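Bench notebook, Skendale workshop
10 February 2020
Arm 2, hand-led demos, cube into box

Back on the follower arm after the weekend. Aim for the day was to get a clean set of demonstrations of the pick and drop with the leader arm, and to decide whether we keep the leader or go back to pushing the arm around by hand with the torque off.

Start-up. Both arms homed by hand against the stops, then calibrated with the Nandel script. First calibration gave a wrist roll that was out by a good few degrees on the follower. Did it again with the wrist held square against a block and it came out fine. I have written the good offsets into the arm 2 file and kept the old ones commented out underneath. If you recalibrate, please do the same and don't overwrite.

Leader still has the slack in the shoulder joint. It means the follower lags a touch when you change direction, and you learn to lead it slightly. Fine for me, but anybody new to it will overshoot for the first few goes. Let them practise before recording starts.

Settings. Recording at the usual rate, wrist camera and overhead camera both on. Episode length capped at 15 seconds, with a 5 second gap to reset the cube. The gap is tight if the cube rolls under the arm. I left it as it is, but I would go longer next time.

Morning block. Tried the torque-off method first, for comparison. Hand on the forearm, other hand working the jaw. The motion is smooth enough but my hand is in the wrist camera for a large part of every episode and my sleeve is in the overhead view for the rest. You can replay the joint angles afterwards and re-record the pictures without a person in them, which is what Lalarov do in their notes, but that doubles the time and the cube never goes back in quite the same spot. Stopped after one short block. Kept the data in a separate folder marked "by hand", not to be mixed in.

Leader arm block. Much better to look at. Rules I settled on after a few bad ones:

Come in above the cube, stop, then go down. Diagonal approaches knock it with the lower jaw.
Turn the wrist to match the cube before descending. Turning it on the way down drags the cable.
Close the jaw fully on the leader and hold it there. If you relax your finger the follower relaxes too and the cube slips on the lift.
Lift higher than you think before moving across. The box wall is taller than it looks from the operator's chair.
Open over the middle of the box, wait a beat, then come home.

The pause before going down matters for the training side as well. Last November's set had no pauses and every operator came in at a different slant, and the policy that came out of it hovered and dithered at the side of the cube. I would like to see whether consistent approaches fix that before we go collecting a bigger set.

Cube placement. I am moving it by hand between episodes, changing the angle each time and keeping it inside the near half of the table. Nothing behind the box yet. The reach there is poor and the elbow gets near its limit.

Box is the white card one. It shifts if the jaw touches the rim. I threw out any episode where it moved and put it back on its marks. Needs a bit of weight in the bottom.

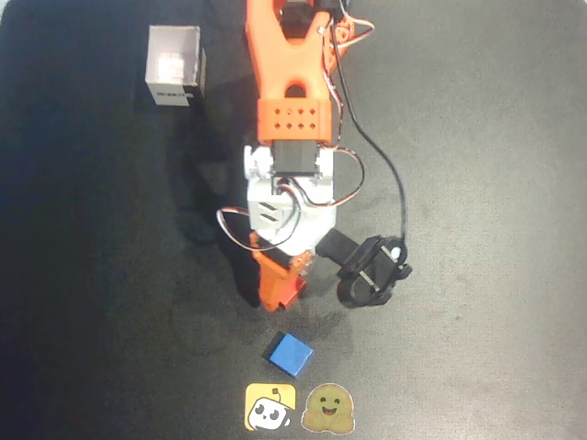 Arm 2 over the blue cube, box at upper left.

Lighting. The arm throws a big shadow to its left. With the dark table it is not a great problem for the cube, but I want the lamp left exactly where it is until the set is finished. Please do not borrow it.

Cables. Keep an eye on the servo leads at the wrist, they stand out on both sides in wide loops. One caught on the box rim during a drop and the follower tripped on overload. Power cycled it, joint came back with no change in the offset. I have not tied the loops down yet as the roll joint needs the slack. The Guerra clips might do it if we have any left.

Checks at the end. Total on disk across all sessions is now 1,346 episodes, before weeding. Replayed a handful from today open loop with the cube put back by eye. Lift was good on most, the drop was good on all the ones that lifted.

Decision: leader arm from here on. Torque-off kept only for teaching fixed poses such as home and park.

To do
Tighten leader shoulder, or swap the horn
Weight in the box
Lengthen reset gap
Weed today's set — look for slips on the lift
Start a training run overnight on the leader data only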